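Search this archive
Search

[altia-admins] Re: SPF passes, DKIM passes, DMARC still fails on forwarded mail

19/12/2018
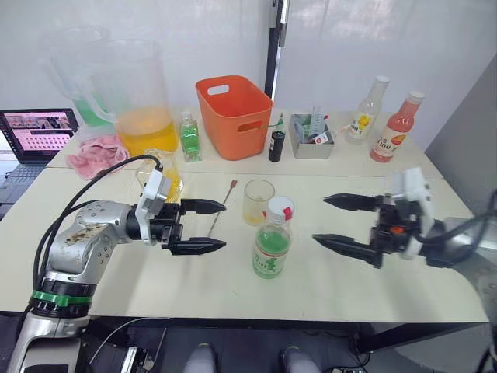

Replying to the list as well as to the original poster, as I had the same problem in March and it took me longer to sort out than it should have. I run mail for a small company, Lundgren, with 51 mailboxes on an Altia server and an outbound relay that belongs to our provider, Wakov. The setup in the question is close enough to ours that I think the answer is the same, but please check the headers before you change anything.

The original message, trimmed:

> We moved our domain to a DMARC policy of quarantine last week. Direct
> mail is fine. The test tools show SPF pass and DKIM pass. But two of
> our customers have addresses that forward to another provider, and
> our mail to them now goes to the spam folder there. The aggregate
> reports list these as DMARC fail. When I look at the headers the
> customer sent me, I see dkim=pass and spf=pass on the same message.
> How can both pass and DMARC fail? Is this a bug in Altia?
>
> Also, should I go back to p=none while I look at it?

To the last question first: yes. Go back to p=none today. You lose very little by doing it and your customers get their invoices. Keep the rua address in the record so the reports continue to arrive. You will need them.

It is not a bug in Altia. DMARC does not ask whether SPF and DKIM passed. It asks whether at least one of them passed for the same domain that is in the From header. The word for this is alignment, and the test tools are bad at showing it. Some of them print a green "pass" next to SPF and DKIM and put the alignment result on a second tab.

Look at the Authentication-Results header again and read what comes after each pass. In our case it looked like this, with the domains changed:

 spf=pass smtp.mailfrom=forwarder.example
 dkim=pass header.d=relay.example
 dmarc=fail header.from=ourdomain.example

The SPF pass is for the forwarding service. It rewrote the envelope sender to its own domain, as many forwarders do, so SPF passes for them and means nothing for us. The DKIM pass is for the relay. Wakov signs everything that goes through it with its own domain unless you ask for something else. Neither one matches the From header, so DMARC fails, and that is correct behavior.

Direct mail works for you because the envelope sender is still your own domain at that point, and SPF is aligned. Once a forwarder is involved you lose SPF and only DKIM can save you. So the fix is to have a DKIM signature with d= set to your own domain.

There are two places to add that signature.

Option one is to sign on the Altia server. Open the domain settings, go to the DKIM page, generate a key and publish the TXT record it gives you. Use a 2048 bit key if your DNS host can take it. Some DNS control panels cut a long TXT value without any warning. Ours did. The record looked complete in the panel, and a dig from outside showed the last part missing. If your panel does this, split the value into two quoted strings inside the same record. Do not create two records.

Option two is to have the relay sign with your domain. You give them a CNAME or publish their public key under a selector in your zone. This is less work for you, but you depend on them to rotate the key.

We tried option one first and the signature broke. The reason was a footer. The relay had a setting turned on that added a line of text to the bottom of each outgoing message, and any change to the body after signing makes the body hash wrong. The header said "dkim=fail (body hash did not verify)" for our signature and "dkim=pass" for theirs, since theirs was added after the footer. If you see that combination, look for anything between your server and the outside world that edits messages - footers, disclaimers, link rewriting, an antivirus product that adds a line to say it scanned the mail.

I asked for the footer to be turned off and the signature has verified since then. If you can't get it turned off, use option two.

A few smaller points that cost me time:

Use relaxed/relaxed for canonicalization. The Altia version we were on had simple for the body, and that fails if a relay so much as changes the white space at the end of a line.

Do not sign headers that the relay rewrites. We had Message-ID and Date in the list and that was fine. We also had Return-Path in it, which should never be signed.

Lower the TTL on your DNS records before you begin. Ours was set to a full day and I spent most of an afternoon looking at an old record.

Other systems that send as your domain need the same treatment. In our case this was the ticket system, the scanner on the second floor, and a newsletter service the sales people had signed up for without telling anyone. All three showed up in the aggregate reports. The scanner can't sign anything, so it now sends through the Altia server like everything else.

On the reports: they are XML inside a zip or gzip file and not pleasant to read by hand. I had 800 of them in a folder before I did anything about it. A short script that pulls out the source IP, the count, and the two policy_evaluated results is enough for a site this size. Sort by source IP and start with the ones you recognize. The lines where both results are "fail" and the IP belongs to you or to a service you pay for are the ones to fix. Lines where the IP means nothing to you are usually spoofing or forwarders, and you can leave them until last.

One case will still fail after all of this: mailing lists that add a subject tag or a footer. They change the message, so your signature breaks, and SPF is for the list server. Some lists now rewrite the From address to get around this. You may have noticed that this list does it. I don't like the look of it but my mail arrives.

We stayed on p=none for 52 days, then moved to quarantine with pct=25, then to full quarantine. I have not gone to reject and have no plan to do so at the moment.

If you can post the full Authentication-Results header from one of the forwarded messages, with the domains masked consistently, I will have a look. Please include all the DKIM-Signature headers too, there may be more than one. The ARC headers are not needed.

--
altia-admins mailing list
To unsubscribe, send a message with the word unsubscribe in the subject

Comments (3)

flildale_it
Same thing at Flildale. Our relay was adding a disclaimer and it broke every signature. Support told us twice that they did not modify messages. I sent them a before and after copy of the same mail and then they found the setting.

postroom
Does the split TXT record need a space between the two strings? I put one inside the quotes and the key would not validate.

mx-backup
@postroom No space inside the quotes. The strings are joined exactly as they are. A space between the closing quote and the next opening quote is fine.

Log in to leave a comment

This site uses cookies to remember your archive settings. By continuing to browse you accept this. OK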